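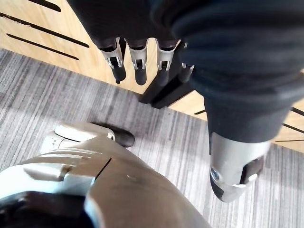 1/ What the wrist camera sees between grasps

Okay, the pauses paper is finally out, so I get to talk about it properly! Long thread, get a coffee. It's about the moments in teleoperated robot demonstrations when the hand is just hanging there and the operator is making up their mind, and what happens to a policy when you throw those moments away like we all do.

2/ Some background for people who don't live in this stuff. You drive a humanoid through a chore many times over, record the cameras and the joints, and train a network to copy it. Before training, nearly everyone trims the idle bits. I've been trimming idle bits since my master's. I had a script for it that I was quite proud of.

3/ The script came with me to Sondeck, where Abelardo Ospina looked at it one afternoon and asked how I knew the idle bits were idle. I said the joints weren't moving. He said "the joints of the operator's neck?" and went back to his desk. That was the start of the whole project, and he still won't let me put it in the acknowledgments.

4/ So we went back to the untrimmed recordings. We had 3,553 demonstrations on Inga, our humanoid, doing kitchen and tidying chores: vegetables into and out of baskets, cups onto racks, that kind of thing. We searched for stretches before a grasp where the hand held still for 3 seconds or longer.

5/ There were 564 demonstrations with at least one of those. I expected mostly dropped connections and people scratching their noses (there was plenty of that, I promise). But when Gladys Escobar sat down and watched all of them, which took her most of January, she found that a lot of the pauses came right before the operator changed the approach angle.

6/ Think about reaching for a cabbage. You come in from above, you see the leafy end is floppy and the stem end is firm, and you shift over toward the stem before you close your fingers. A person does this so quickly you'd never catch it. Through a headset, with a bit of lag and somebody else's fingers, it stretches out into a long, visible wait.
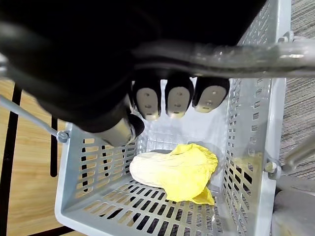

7/ And if you cut that wait out, the recording teaches the network that the hand comes down one way and then all at once it's coming down another way. The wrist view jumps. The network has to learn the change of plan from a couple of frames, and from what we saw it mostly learns to ignore it and come straight down.

8/ Our method is called Clindamer (named after a hill near Fouad Hamdy's parents' place, or so he says – I've looked for it on three different maps). It keeps the pauses and gives each one a weight, depending on whether the grasp that follows differs from the one the hand was set up for.

9/ A pause followed by a new approach counts a lot. A pause followed by the same old approach counts for very little, so the nose scratching fades out on its own. You don't need any hand labels for this. The joint recordings before and after the pause are enough to compute it, and Gladys's notes were only used to check that the weights made sense.

10/ The part I fussed over longest was what to do with the action targets during a pause. If you train plainly on "stay still," you get a robot that is wonderful at staying still. Our first Clindamer policy stood over a basket for so long that Manolis Chatzigeorgiou went to lunch and came back to the same view.

11/ What fixed it was having the network predict the next real movement from every frame of the pause, so the waiting frames become extra looks at the object before a decision. It's one small change to the loss. Manolis wrote it in an evening, after I'd spent weeks on something with far more Greek letters in it.

12/ For the test we ran 495 grasps, split evenly between the trimmed policy, the untrimmed policy and Clindamer. Objects with one good place to hold them gained the most: leafy vegetables, bags with a knot, a ladle. For boxes and cups I can't tell the three policies apart, and the paper says so.

13/ Things that still don't work: very thin objects lying flat, and anything where the hand blocks its own wrist camera on the way down. More looking time won't help if all you can see is your own fingertips. We have a second camera angle in mind for that and I'm not promising anything yet.

14/ There's a fair worry that all of this depends on our operators and their habits. We only had a small group, and Ruwan Munasinghe pauses much more than the others (he's also the best at it, make of that what you will). He's off to Dudley next month to collect a matching set with new people, so we'll find out how well it holds.

15/ If you have your own teleop recordings and you still keep the raw files, please, before you trim anything else, pull out your long pauses and watch twenty of them. I'd love to hear what you find, especially if it's different from ours. The weighting code goes up as soon as I've cleaned out my embarrassing variable names.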